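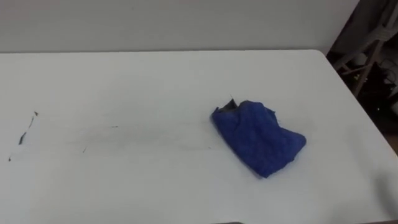

I bought the Dosteno standing desk in February, after 10 years of sitting at the same low table from my parents. My back was asking for a change, and the shops in Rorkham had only models over $3000. The Dosteno cost me $2000 with delivery.

Putting it together took me one long evening. The instructions are clear except for step 2, where the drawing shows the crossbar turned the other way. I had to take out four screws and begin again.

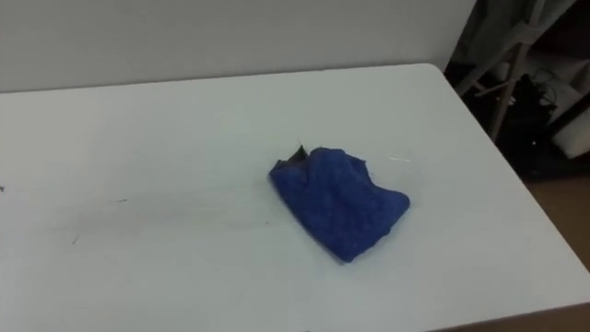 Does it shake when you type standing up? A little, if you raise it close to the top. At my height I don't feel it, but my neighbour is much taller and he noticed it at once.

The motor is quiet enough for a phone call. What I don't like is the memory buttons - you must hold them down until the desk stops moving, and my finger gets tired.

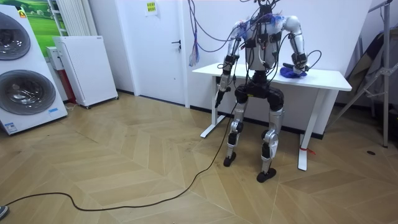
Kwabena Amissah wrote to me that his Chien desk has the same buttons, and that he stopped using them after a month and now stands only in the morning.

I still change position four or five times a day. The white colour is pleasant to work at, though coffee must be wiped soon.
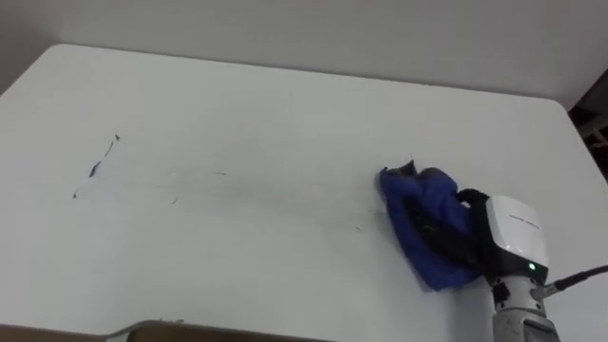
The warranty is handled from Nukdale, and they answered my email about the drawing in two days. I would buy the desk again, but in the wider size.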